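This site uses cookies to remember your settings. By continuing to browse you agree to their use. Accept / Manage preferences

berkix-cups
README and data card, last edited March 11, 2018

What it is

Recordings of a robot arm trying to pick up disposable cups from a table at Drelside, a shared workshop. 186 attempts, logged over evenings in February. The plan said 200. We stopped short when the bench was needed for something else, and I don't believe the missing ones would have changed much.

Berkix is the name of the whole build: the arm, its mount, the tool we bolt to it and the scripts in this repository. The cups are the first task we tried that looked easy enough to finish. Read the rest of this page before you use the data for anything, especially the part on success labels.

Why we recorded it

The makers of Ledesma, the grasp planner we use, say it handles "everyday objects" with no tuning. I had my doubts. A paper cup with a lid on it is about as everyday as an object gets, and it is also light, easy to crush and wider at the top than at the bottom, so a grip that looks fine on screen can ride up the side and take hold of the lid alone. I wanted numbers from our own bench before anybody at Drelside spent another month on it.

What I got is a set of numbers I only partly trust. They are here anyway.

What is in it

attempts/ has one folder per attempt. Each holds joint positions, the tool command, the planner's output and a short video.
notes.txt is what was typed at the bench. Spelling is as typed.
stills/ has 1505 frames pulled from the videos. They were picked by script, so expect plenty of dull ones.
labels.csv has one row per attempt.
replay/ has the playback scripts. They run on the machine at the workshop. I have not tried them anywhere else.

The logs were made with Skenuso, which writes its own timestamps. Those drift against the video clock. In six of the attempts the drift is bad enough that the arm appears to move before it is told to. Those rows have "clock" in the last column. Leave them out of anything that depends on timing. I would be careful with the others too.

Setup

One cup at a time, standing on a white tabletop against a wood wall. The arm comes in from above. We did not control the light. Shadows from the arm fall across the table, and they move when it moves. Ledesma sometimes put a grasp on the dark part of the table next to the cup, with high confidence. I left those attempts in, as they are the most useful thing we learned.
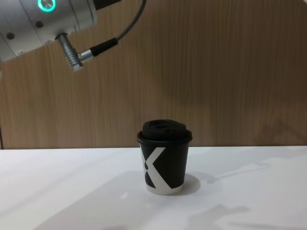 The cable caused its own trouble. On the first few evenings it was tied down too tight, and at the far end of the reach it pulled on the connector. We freed it and gave it a loop, after which it got in front of the fixed camera now and then. We tried two other routings and went back to the loop. If the planner's view has a thin dark curve in it, that is probably the cable. Ledesma has no setting for masking it out, whatever the feature list suggests.

Success labels

An attempt is marked "ok" if the cup left the table and stayed in the tool until the arm stopped. That is a low bar. It says nothing about whether the cup was dented, tilted or held by the lid. There is a second column, "clean", for picks I would have been happy to see with coffee inside. It was filled in by one person, me, from the video, in two sittings. I changed my mind on several between the first sitting and the second. Nobody has checked them.

I am not putting a success rate on this page. People copy a number like that and drop everything that came with it. You can work it out from labels.csv in a minute, and if you do, please say which column you used.

What it should not be used for

Claims about grasping in general. One table, one wall, one kind of object.
Comparing planners. We ran one.
Anything with liquid. The cups in the logged attempts were not filled, and a full cup is a different problem.
Safety decisions of any sort. The arm ran slow, with a person at the stop button.

If you are thinking of training on it, ask yourself what the model would be learning. The background hardly changes and the arm nearly always starts from the same pose. My guess is that a model could do well on a held-out slice by learning our table. I split the data by evening for that reason, and I would still not be impressed by a good score.

Known problems

- Tool command and tool state are the same column in the oldest logs. The state was never read back.
- Table height was measured once and the table was moved after that.
- Cup designs are not labeled. Printed patterns vary, and I suspect the bold ones confuse the edge finder, but I can't show it from this data.
- notes.txt uses "slip" for two different things.
- Some videos end before the arm has stopped. The label then rests on the notes.

Changes

0.2: added the clock flag, dropped the duplicate stills, fixed the column order in labels.csv.
0.1: first upload.

Use and corrections

Free to use and share, with a link back to this page. Corrections are welcome through the issue tracker. If you disagree with a label, give the attempt number and the time in the video. "The planner works fine for me" is not something I can act on without logs.

Get Drelside workshop updates by email. Enter your address to subscribe. You can unsubscribe at any time.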